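4.2 Night waking and the route to the toilet

Falls at home in the over-65s are mostly counted by cause (rug, stair, wet floor) and hardly ever by hour. We went back through the Mendau diaries with the hour in mind. 237 diaries, 200 usable once the blank and half-blank ones were out. Each diary ran six weeks. Most people wrote every morning, a few clearly filled in a week at one sitting, same pen, same phrases. Kept in, but see 4.4.

Night trips cluster twice. One lot soon after going to bed, one lot before dawn. The second is the one that worries us. People describe being half asleep, not putting the lamp on so as not to wake a husband or wife, feeling along the wall. "I know the way" turns up again and again, in almost those words. Caputo's earlier interviews in Stesberg found much the same, though he asked about stairs only and his group was younger.

Tea and water after supper made less difference than we expected. Tablets mattered more. Those who had their water tablet moved to the morning wrote of fewer trips, but the change was never planned as part of the study and we can't say much from it. December diaries are thin, people away with family, different beds, different doors.

What did come up, unasked, was the doorway itself. Change of floor at the threshold, change of colour, door left open or pulled to. Two people had painted the toilet wall a strong colour so they could find it. Cabrera has argued for this in care homes; for private houses there is next to nothing writen. Bilyk housing plans give door widths and stop there, no finishes, no colours, so we could not match diaries to rooms in the way we had hoped. A proper trial would need both.

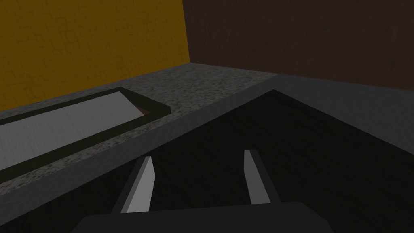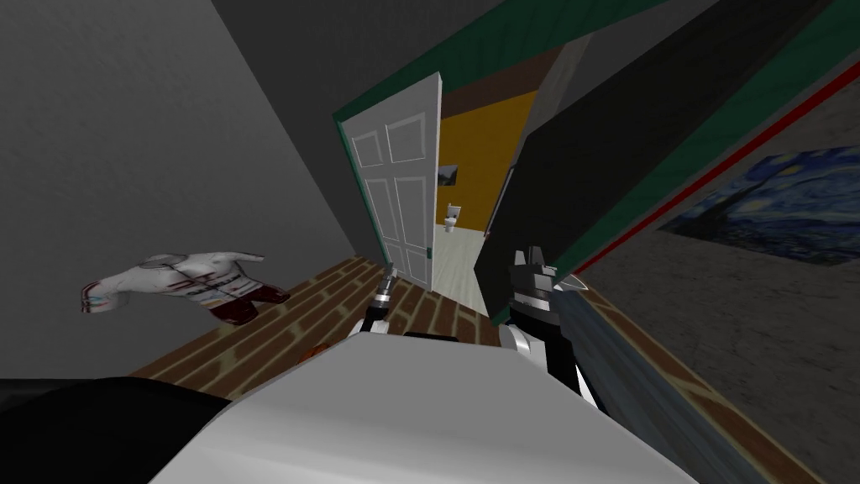
Figure 6. Rendered interior views. Second view: open white door, plank floor on the near side, paler floor and a yellow-orange wall beyond.

Related items
Caputo, O. Stairs after dark: interviews from Stesberg
Cabrera, C. Wall colour and finding the way in care homes
The Cenano sleep diary, short form
Water tablets and broken sleep: a short review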